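Collecting demos, part two

14 April 2018

Last time I wrote about getting the arm mounted and the emergency stop wired properly. Since then I've been doing the part that takes the most hours and gets the fewest paragraphs in papers, so I want to give it a few here.

The task is sorting. Objects come out of a basket and go into boxes through holes in their tops. I drive the arm by hand and the system records what I do, and later a network is trained on the recordings. One recording is one object, from the arm leaving its rest position to the arm coming back to it. I call the whole effort Nultton, because the folder needed a name and that one wasn't taken.

My target for this round is 300 good recordings. I started with 60 to see if the pipeline held together, trained on those, and got a policy that reached toward the basket with great confidence and closed on nothing. That was expected. It did tell me the timestamps lined up, so the 60 were worth the trouble.

The setup is cheap. A green cloth on the table, a wire mesh basket, and wooden boxes with a colored sheet on top of each one. I cut the holes myself and I'm not proud of them. They aren't the same size or the same shape. I thought about redoing them and left them as they are, because I would like the policy to look at the hole it has in front of it and not memorize one outline. 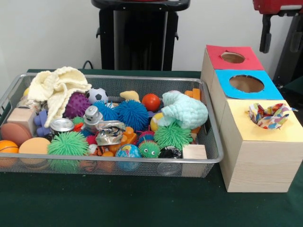
The basket and the three boxes, with the spotted cloth in the yellow one.

Choosing what goes in the basket took longer than I thought it would. My first version was all wooden blocks, and I got very good at picking up wooden blocks. So now there are soft things, hard things, crushed cans, spiky rubber balls, foam discs and knitted cloth. Each kind fails differently. A block either gets gripped or it doesn't. A bristly ball gives you a handful of strands and feels secure until you lift, and then it rolls off. Crushed cans have one or two good angles, and you have to find them from above through a screen. Cloth is easy to grab and hard to let go of. It catches on the edge of the hole and hangs there, and you need a second push to get it down.

I had a long argument with myself about that second push. Should a recording with a correction in it count as good? At first I threw those out and kept only the clean ones. Then I trained on the clean set and the arm had no idea what to do after a half-finished drop. It would hover, go back to the basket, and leave the cloth sticking out. Now I keep the corrections, as long as they end with the object inside. I delete a recording only if I bumped the table or lost track of what I was doing.

Other rules I've settled on, in case they save someone a week:

I don't rearrange the basket between recordings. Whatever the last grasp left behind is what the next one starts with.

I stop after 20 recordings and take a break. My driving gets sloppy after that, and sloppy driving is learned as faithfully as good driving.

I say the object's name out loud before each attempt and type it in afterward. I tried typing it first and kept changing my mind halfway to the basket.

I refill the basket by tipping everything back in from a bucket. Placing things by hand made them too tidy – I was putting the graspable side up without noticing.

The labeling tool is called Horobets and I wrote it over two evenings. It plays a recording at triple speed and waits for one key: keep, drop or look again. The look-again pile grows faster than I'd like. Most of it is recordings where the grasp worked on the third or fourth try, and I can't decide if the early tries are useful or just noise. For now they stay in.

Storage is the dull problem. Two camera streams plus the joint readings add up, and the laptop filled its disk in the middle of a session. The last recording was saved with the file header missing. Everything now goes to an external drive, and there is a check before each run that refuses to start if the space is low. I should have had that from day one.

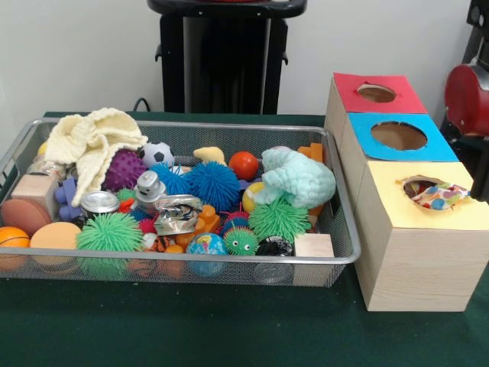

Ustyna Symonenko wrote to me after the first post and disagreed with my plan to keep everything in one big pile. Her view is that a full basket teaches the arm to grab whatever is on top, and that it will be lost when only three or four things are left on the bottom. She would record half of the set with the basket nearly empty, even though those runs are slower and more boring to collect.

I think she's right. I looked at my counts, and nearly all of my recordings start from a full or almost full basket, because I refill as soon as it gets awkward. The awkward part is the part I've been skipping. So the plan has changed: each session now runs until the basket is empty, and I refill only then. It's slower. Flat discs lying on the mesh are miserable to pick up, and I've dropped more of them in two days than in the two weeks before.

If the pace holds I'll have the full set by June. I'll train on it in one go and post the curves, whatever they look like. The next post will probably be about the gripper pads, which are wearing down on one side.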